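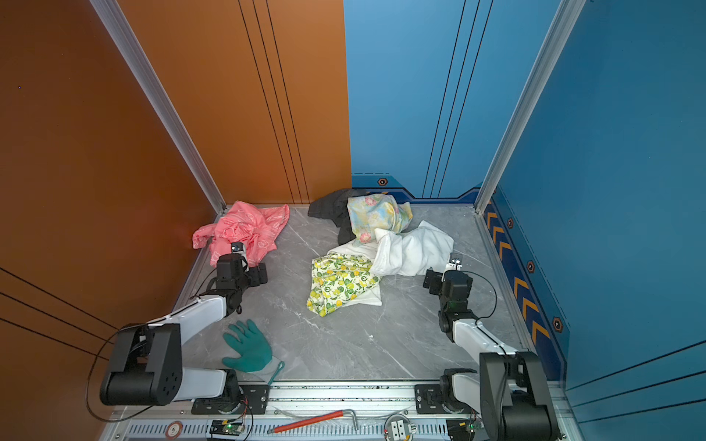 A small pile of textiles against walls of orange and blue.

Baltedthorpe council wants us to believe that the new textile banks will keep 55 tonnes of old clothes out of the ground each year. I would like to see the sums. The leaflet that came through our doors in March gave the figure in large type and left out where it came from, and two emails to the recycling office have brought back the same leaflet as an attachment.

There are to be 7 banks, five of them in Baltedthorpe and the others at Wuston and Futley. The contract has gone to Andrade, who will empty them and sell on what they can. What they can't sell is "processed further", a phrase that could cover almost anything from mattress filling to a bonfire.

I have nothing against the idea. Our own jumble sale used to shift a fair amount, and plenty of good coats still go in the bin. But the charity shop in Wuston lives on donated clothes, and it was not asked what a bank in the car park opposite might do to its takings. The council is spending up to 4,000 pounds on signs alone – more than the shop cleared last winter.

Comments are open until 4 July 2020, by post or at the library desk. Ask where the clothes end up, and ask for it in writing.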